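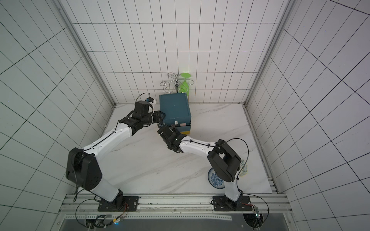 Two arms on the returns bench
Posted May 2, 2018 — Brirnona house newsletter, web gallery

Quick gallery this time, the long writeup will have to wait till the July issue. Short version for anyone on the late shift who hasn't walked past bay 4 yet: Brirnona takes back rental household kits. Plates, glasses, bowls, adapters, storage boxes, all of it. Everything gets checked, sorted and boxed again. 2,000 kits on the books right now. 521 came back last month, and the returns bench did 389 of them by hand before the month closed. The rest sat on pallets. You all remember the pallets.

So — the Plaltora cell. White tile on the walls, a pair of arms on one rail, a box to fill. Jindum did the install, Eberhard is doing the training on our side.

What changes for the bench crew, as of now:

Nobody is moved off returns. Same headcount, same shifts. That was asked at all the meetings so it goes first.

One person per shift is cell lead. It rotates weekly. Lead lays out the items, watches the run, writes down what went wrong. There's a clipboard, please use the clipboard and not the back of a pick list.

Hand checking stays with people. Chips, cracks, a missing plug cover — your call, same as before.

Lead pay is the training rate untill the trial ends. After that it's being talked about. No answer yet, and we'd sooner print that than guess.

Box work is the part the crew wanted gone. Bending over the same lid all morning, wrists sore by lunch. It's also the slow part for the arms so far. Small stuff takes them longer than it takes any of us, anyone who has stood there knows.
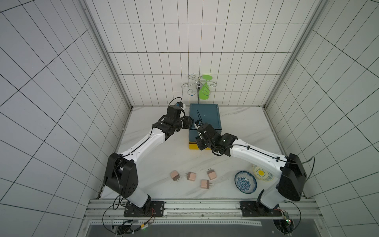 Plug adapters out front, bowl and sun plate over on the right, both grippers in at the teal box.

Comments we got on the sheet by the coffee machine, copied as written:

"Less lifting, good. More standing and looking, not so good. Can we get a stool."

"I liked knowing a kit was right becuase I packed it. Now I sign for one I watched."

"Want the lead job full time, who do I ask."

"Fine by me if the pallets go."

Stool is ordered. Full time lead — ask your shift supervisor, there's a list started. The signing question is a fair one and has gone to Eberhard, who want to sit down with the crew on it before anything gets changed on the form.

Training slots for June are up on the board outside bay 4. Late shift gets first pick, the day people had it last time. More pictures when there's time to sort them.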